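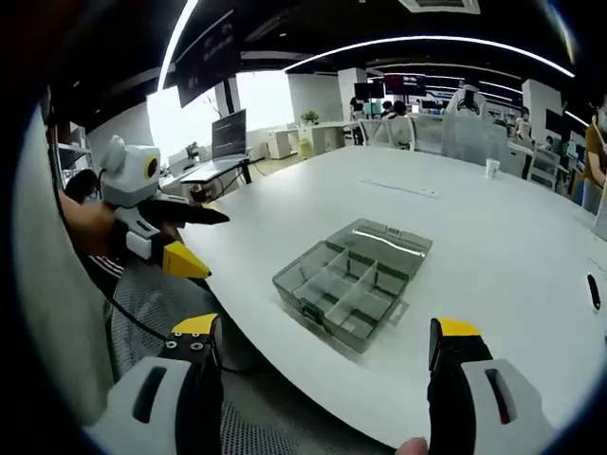
Organiser box with divided compartments, lid closed.

Testimony and Warrant: A Study Edition
Océane Charbonneau
Edited with exercises by Stojan Matić
Pullstead, second edition

Paperback, 300 pages. Also supplied as an electronic text for institutional licence.

Overview

Testimony and Warrant deals with one question in the theory of knowledge: under what conditions does a hearer who believes what a speaker says come to know it. The book sets out the main positions, states the arguments for each in numbered form, and tests them against a common stock of cases. It is intended for second- and third-year undergraduates and for taught postgraduate students who have not met the topic before. A first course in logic is assumed. No earlier reading on testimony is needed.

The text is the 8 chapters of the first edition, revised throughout, with the editor's exercises placed at the end of each chapter. The first edition printed the exercises in a separate booklet, and that booklet has been withdrawn.

Scope

The term "testimony" is used in the wide sense. It covers any case in which a speaker presents a proposition as true and a hearer forms a belief in that proposition on the strength of the speaker's word. Formal statements given in court fall under it, as do timetables, labels, directions given in the street and entries in works of reference. Chapter 1 defends the wide sense against two narrower ones and explains which later arguments depend on the choice.

The book does not treat the moral side of trust except where it bears on warrant. Promises and threats are left out. Perception is discussed only in Chapter 4, where it serves as a term of comparison.

Contents

1. What counts as testimony
2. Reduction: global and local forms
3. Default entitlement
4. The comparison with perception
5. Transmission and generation
6. Assurance accounts
7. Disagreement between speakers
8. Expert testimony and the novice

Appendix A. The cases, listed by number
Appendix B. Notation
Further reading
Index

Chapter notes

Chapter 2 separates two claims that are often run together. Global reduction holds that a hearer's warrant for accepting testimony in general must rest on sources other than testimony. Local reduction holds only that, for each report accepted, the hearer must have some reason drawn from other sources for taking that speaker to be reliable on that matter. The author argues that objections from the limits of personal observation count against the first claim and leave the second largely untouched. Section 2.6, on young children, is new in this edition.

Chapter 3 states the rival view, on which a hearer may accept what is said in the absence of defeaters. Most of the chapter is given to the notion of a defeater. Undercutting and rebutting defeaters are distinguished, and a further distinction is drawn between defeaters the hearer has and defeaters the hearer ought to have had. The reply to the charge of gullibility has been shortened.

Chapter 5 takes up the principle that a hearer can know through testimony only if the speaker knows. The necessity and sufficiency versions are handled separately. The case numbered 17, in which a teacher passes on a statement she does not herself believe, is worked through three times under different assumptions. Readers of the first edition should note that the conclusion has changed: the author now accepts that warrant can be generated in such a case while denying that the speaker's word is its source.

Chapter 6 covers accounts on which the speaker gives the hearer an assurance and thereby takes on responsibility for the truth of what is said. The difficulty raised is that of the eavesdropper, who is given no assurance and yet seems to be as well placed as the person addressed. Two replies are considered. Neither is endorsed.

Chapter 8 asks how a person with no training in a subject can choose reasonably between two experts who disagree. Five sources of evidence are considered: the arguments offered, the number who agree, formal standing, interests and biases, and past record. The treatment of numbers has been rewritten to allow for experts whose opinions are not formed independently.

Exercises

There are 43 exercises. Each is marked with a letter.

R: reconstruction. The student sets out an argument from the chapter as numbered premises and a conclusion, and states whether it is valid.

C: case. The student applies two or more accounts to a case and says where the verdicts differ.

O: objection. The student states an objection of at most one page and then gives the strongest reply available to the other side.

Outline answers are given for type R only. Types C and O are supplied with marking notes, which are released to teaching staff on request and are not sold to students.

Changes from the first edition

Cases are now numbered in a single run through the book. A table giving the old and new numbers is printed in Appendix A.

"Justification" has been replaced by "warrant" wherever the text concerns the property that turns true belief into knowledge. "Justification" is kept for the hearer's own reasons.

The formal section of Chapter 7 has been moved to Appendix B and may be omitted without loss of continuity.

Errors reported by Tihomir Tomić and Katsuhiko Higuchi have been corrected. The most serious was in the first edition's statement of local reduction, where the quantifiers were in the wrong order.

Format and supply

Binding: sewn paperback
Text: single column, numbered paragraphs
Notes: foot of page
Index: subjects and cases
Language: English
Electronic text: searchable, paragraph numbers as in print

Paragraph numbers should be used for citation. Page numbers differ between the printed and electronic texts.

Printed copies are sent from the Undimthorpe warehouse. Class orders should reach the warehouse by the end of August for delivery before the autumn term. Returns are accepted on unmarked copies only.

Companion volumes

Kastell Readers in Knowledge: Perception and Its Objects, edited by Clyde Delacroix. Uses the same paragraph numbering and the same three exercise types. Chapter 4 of the present book refers to it at several points, but it need not be bought alongside.

Inspection copies

Teaching staff may ask for one inspection copy per course. Requests should give the course title, the level and the expected number of students. Electronic inspection copies cannot be printed.

Corrections

The list of corrections to the second edition was last revised on 2026-09-06. It contains two entries. In paragraph 5.22, for "hearer" read "speaker" at the second occurrence. In Appendix A, the old number for case 31 should be 28.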